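Stitley Technical Institute
Introduction to Consumer Product Technology
Handout 7: Evaluating New Devices Before Purchase
November 16, 2018

Purpose of this unit

Students are expected to read a product announcement critically and to separate measurable specifications from promotional language. The unit covers input devices, small appliances with electronic controls, and home networking equipment. Required reading is Chapter 4 of the course pack.

1. Claims and specifications

A specification can be checked with an instrument or a written procedure. A claim cannot. "Responds instantly" is a claim; a stated delay of 30 milliseconds between key press and signal is a specification. Announcements commonly mix the two in one sentence, and students should mark each separately before forming a view.

The Flandell wireless keypad, used in the laboratory, is sold with a rated key life of 3,000 hours. The sheet does not say how many presses per hour were assumed. Without that figure the rating cannot be compared with one given in presses.

2. Test conditions

Results depend on the conditions under which they were obtained. Range figures for the Zimby home hub were recorded in an open hall – a setting few buyers will reproduce. Walls, other transmitters and the height of the unit all affect the outcome. Reports must state the room, the distance and the number of trials.

3. Controls and labeling

Controls should be judged by a person who has not read the manual. Record whether the power state is clear, whether markings can be read at arm's length, and whether an error can be undone.
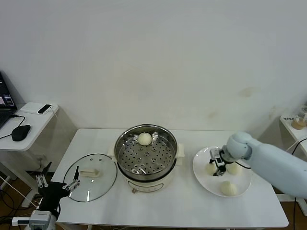
Labels are to be scored on the Price scale introduced in Handout 5. Where two students differ by more than one point, both scores are reported with a short note.

4. Cost over time

The purchase price is one part of the total. Include replacement parts, power and any subscription. A device bought for $896 with yearly fees may cost more after several years than one bought for $1,000 with none.

Assignment

Select one announcement from the course folder and submit a two-page evaluation. Attach the marked copy. Late work is subject to the policy in the syllabus.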